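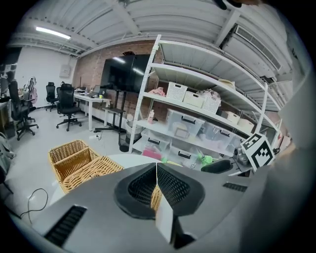
Hanne Baldursdóttir
Head of Operations, Overgaard

About us

Overgaard packs and sends out gift baskets, household sets and small orders for shops that do not have a warehouse of their own. We are 34 people in two buildings at Sullside. I have been here from the second year, first at the packing table and now in the office, and I was asked to write this page as I have seen most of the changes from both sides.

In the beginning everything was done by hand. A person took the list, walked to the shelves, found the bin, carried the goods back and put them in the basket. On a busy day before Christmas this was very much walking, and many of us went home with sore backs. We were proud of the work, but it was heavy, and people left us after one winter.

In May two years ago we began to use robots for a part of it. Our partner is Tarkberg, a small engineering firm, and the system is called Voton. It was taught by our own packers. They held a gripper in the hand and did the task the way they always do it, again and again, and from these recordings the robot arm learned to do the same. For the first basket task we made 2,000 recordings, of which 1,838 were good enough to use. Ea Riis made more of them than any other person, and her way of turning a basket is now the robot's way also.

What has changed for us

The robots take the goods that are always the same. Our people do the checking, the ribbons, the fragile things and the orders where a customer has written a special wish. There is less lifting. The evening shift is gone, and I have not met one person who misses it.

Some things are harder. The day is more quiet, and new colleagues must learn to read a screen before they learn to pack. Bergþóra Hviid, who was a packer for many years, now leads the training room. She plans each new task together with the people who do it today, and if they say it is not ready, we wait.

When we started, we promised that no one would lose their place because of a machine. We have kept this promise. Three colleagues moved to other work in the house, with the same pay or better.

Work with us or visit us

We have room for 3 trainees each year, and you do not need to know anything about robots. Customers and schools are welcome to see the work on weekday mornings. Please write to Oluf Vídalín in the front office some days before, so that he can find a time for you.

Page last changed July 18, 2023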